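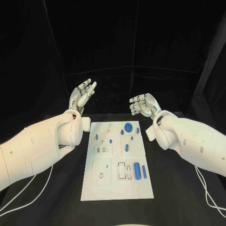 Too much on one board, Bohumila Gajdoš told me after the October version of this talk, and you should say that in the first minute. So saying it in the first minute.

Task boards, layout and parts. Lisum, Fri 16 November, small hall. 5 min for questions, don't eat into it again

START
Hello, thanks, who has built one? Hands. Who has built a second one because the first was annoying? (same hands probably)

What I mean by a task board: flat panel, fixtures in it, loose parts that go in or on the fixtures. That's all. Pegs are the classic. Skip the history, was boring last time.

COLOR
White panel, blue parts. Easy to find, easy to see what's missing. White on a black table also gives you the edge of the board for free.
My own first one was gray on gray — tell the Virnemwood story, keep it short. Peg sat in plain view the whole afternoon, we took the sofa apart.
Don't use color as the only clue though. Shape should tell you where a part belongs even if the color's gone. Somebody always asks about color blindness, so say it here.

RECESSES
Sink the fixture into the panel if you can. Part has a place to fall into, stays put if the board gets knocked.
Cons: crumbs, dust, a deep one is a pain to clean. Brush, toothbrush is fine.
Fit: snug is nice for exactly one week. Then humid weather. Leave more slack then you think.

LAYOUT
Far half vs near half. People put the hard stuff at the back because they design it looking straight down on a drawing. Sit down at it! Reach over the near parts to get to the far ones, see what your sleeve does.
Hard task near, easy task far. Willasum board is the other way round and I swear at it each time
Long boards: decide which way up before you cut anything. Turned 90 degrees it is a different board.
Leave blank space between groups. Looks like waste, isn't. Fingers need to get down around a peg.

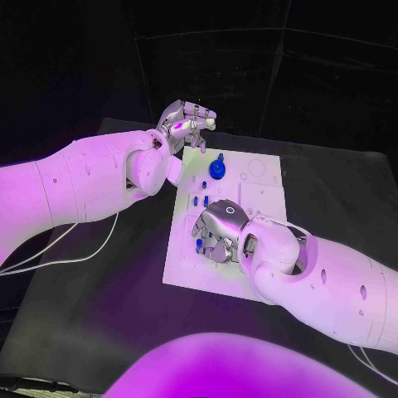 What about the light, came a question by email, does it matter or do you just like fussing with lamps? Bit of both. But yes it matters.

LIGHT
Pink and purple light, your white board isn't white any more. Fine if you planned for it. Check your parts under the light they'll be used in, before you order 700 of anything (Beneš order. pause for laugh, move on if none)
Shadows in recesses — side lamp makes a shallow hole look deep. Move the lamp, look again.
Glossy panel = glare. Matte if you get a choice.

TABLE
Cloth under the board: quiet, dropped pegs don't roll so far. Slides a bit if the cloth is loose, so clip it.
Bare top: wipes clean, pegs shoot off onto the floor.
I go back and fourth on this, currently cloth.

SPARES
Print or buy extra pegs on day one. Same batch, same color. Paid 98 for a box of replacements in the wrong blue, still have them, will pass some round.
Bag taped to underside of board. Label the bag.

If running late cut TABLE, keep SPARES.

LAST BIT
Try it seated, try it with the wrong hand, try it tired. Then move 3 things and try again.
Drawings are on the back table, take one, the pens need to come back to me.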